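Hardware | Workstations | Inspection Sheets

Drive bay and caddy check, bench 3
Filled in by: Hadiza Igwe
Reviewed by: Ekaette Babalola

1. Ventilation slats on white case. No cracks found by hand check. Dust removed with dry brush. PASS
2. Latch housing. Clips tested twice, no play. PASS
3. Caddy rails. Light wear on one side – monitor at next check. PASS WITH COMMENT
4. Drive circuit board. No scorch marks or lifted parts under magnifier. PASS
5. Connector contacts. Cleaned with lint-free swab. No corrosion. PASS
6. Emergency stop on bench. Pressed and reset, circuit opened each time. PASS

Blue caddy and green drive board, with the white slats of the case alongside, in both pictures.

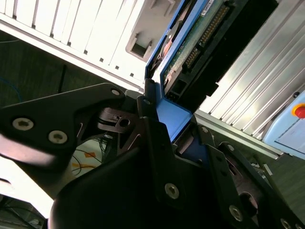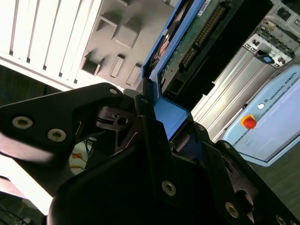 Zadville, May

Comments

Item 3: the wear matches what Sarla Bhatia noted on the Rizk caddies. It does not affect seating. Replace the caddy if the drive can be moved sideways by hand when latched.

Item 4: handle the drive by its edges only. The board is exposed on the underside and has no cover. Wrist strap to be worn until the drive is back in the bay.

Item 5: the drive log shows 3,174 power-on hours. Limit for this bench is not set by hours, so no action.

Item 6: the previous sheet left this blank. It must be filled in before any work on the bay – a sheet without it will be returned.

Open points: asset label on bay 7 is missing from the register. Nneka Wike to issue a new one. Spare caddies in stores can be drawn against order 183.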